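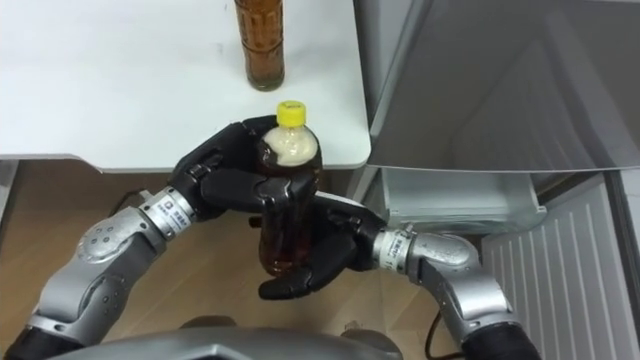 Figure 1. Partly filled drinks bottle with a foam layer below the cap.

Foam Persistence in Bottled Tea Drinks at Two Storage Temperatures

1. Introduction

Foam is a dispersion of gas in a liquid, in which the bubbles are separated by thin liquid films. Pure water does not hold a foam for more than a moment. Tea does, as it contains saponins, proteins and other surface-active compounds that collect at the boundary between air and liquid and slow the drainage of the films. Bottlers regard this as a nuisance, for foam rising in the neck during filling leads to short measures and sticky threads.

The aim of this project was to measure how long foam lasts in three bottled teas after a fixed amount of shaking, and to find out whether storage in a refrigerator changes the result. The viscosity of water rises as it cools, so slower drainage and a longer-lived foam were expected in the cold samples.

2. Materials

Three unsweetened or lightly sweetened teas were bought from the same shop in Lilbridge: Zilance (black, lightly sweetened), Drelier (black, unsweetened) and Nông (oolong, unsweetened). All came from a single batch per product. Samples were decanted into identical clear plastic bottles with screw caps, each filled to half its volume. The bottles had been rinsed with distilled water and left to drain overnight, as traces of detergent would have affected the readings.

3. Method

Half the samples were kept at 6 °C and half at room temperature for one night. Each bottle was inverted and returned 42 times at a rate set by a metronome, then placed on a level bench. Foam height was read against a paper scale taped to the outside, first at once and then every 30 seconds. The end point was taken as the moment when a clear patch of liquid first appeared at the centre of the surface. Five repeats were made for each tea at each temperature.

Cold bottles were taken out one at a time and tested immediately. Condensation on the outer wall made the scale hard to read, so each bottle was wiped once before the first reading.

4. Results

The longest single persistence was 1,206 seconds, recorded for a cold sample of Nông. Cold samples outlasted room-temperature samples for all three teas. The difference was clear for Nông and Zilance. For Drelier the two sets of readings overlapped, and no firm statement can be made.

Initial foam height did not follow the same order. Zilance gave the tallest foam at both temperatures but lost nearly half of it in the first minute. The bubbles in this tea were visibly larger, and those at the top burst first. Nông gave a lower, finer foam which changed little until late in the test.

5. Discussion

The results agree with the expected effect of viscosity on drainage. They do not show that viscosity is the only cause. Surface tension also changes with temperature, and more gas stays dissolved in a cold liquid. These effects could not be separated with the equipment available.

The end point was a source of error. In some repeats a thin ring of foam clung to the wall long after the centre had cleared, and in others the centre was the last part to go. Timing the fall to half the initial height would have given a less subjective measure. Shaking by hand was a further weakness, since the force varied even when the rate did not. One set of Drelier readings, taken on a Saturday by a different member of the group, was consistently higher than the rest and was repeated.

6. Further work

A motor-driven shaker should be used, and at least one intermediate temperature added. Sugar content should be varied within a single tea, as the present comparison between brands changes several factors at once.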